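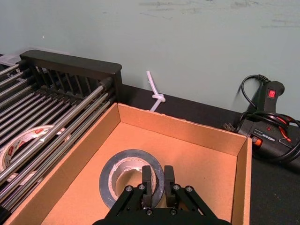

3.2 Snow depth on the lower pistes

Figure 4. A roll of duct tape in an open cardboard box.

The stakes at Skornville gave us a far livelier record than we had hoped for! Fikre and Barbosa read them each morning before the lifts opened, and the readings follow the piste groomers' own notes closely, even on the windy shoulder above the Tonditz chairlift. What excited us most was the shaded gully beside the nursery slope — it held its snow well into June, long after the open ground on either side had gone to grass. We compared the stakes with about 3000 hourly readings from the Dolik weather mast. Warm nights mattered more than sunny afternoons, a pattern Alemayehu had already suspected from her earlier work at Patwary. Section 3.3 takes up the question of artificial snow, where the match is weaker.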